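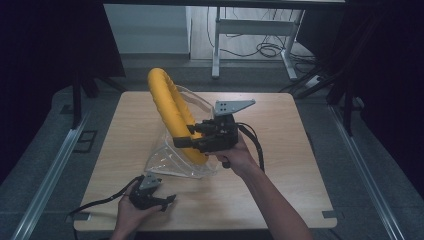
September 15, 2018
Bench notes, packing room, Plovcombe

Bagging the padded rings for the Mundstead order. Yellow ones first. Kekeli did the fabric last week, I'm just trying to get them into the clear bags without it looking like a dog's dinner.

Problem 1: the bag. Clings to itself, then clings to the table. Spent ages looking for the open end. Seam end is easy to find by eye, it's the whitish line, so start from there and work back to the mouth. Mark this on the job card??

Problem 2: covering creases along the outer edge if you squeeze the ring narrow. Goes in easier squeezed but then it sits wrinkled in the bag and Mundstead will moan. Tried 3 squeezed flat, 2 left round. Round ones look better, take longer. Left them overnight on the shelf, will check creases tomorow.

Things that helped:
— ring upright on the table, tilted, bag behind it. Laying it flat = bag slides under and you lose it
— hold the ring low down and leave the top free
— open the bag fully BEFORE picking up the ring (obvious, forgot it anyway)
— wipe table first, grit shows up against the yellow right through the plastic

Bag size. Current ones are the Mosquera medium. Plenty of spare at the bottom, ends up as a big crumpled flap that has to be folded under and taped. Small would be neater but Korkor says small splits at the seam, she tried it in February on the blue rings. Ask her if that was the same thickness or the old Promo bags. If Promo, worth another go.

Fold: under, not over. Over hides the label. One strip of tape, middle of the flap, don't go round the ring with it or the cover puckers.

To do
order more mediums, down to the last box
get 6 smalls off Korkor for a trial
Kekeli to look at the stiching on the inner edge, one felt loose to me, put it on the windowsill with a note
label roll is nearly out as well

Stopped 5 pm. Rest of the yellows next session, then the blue.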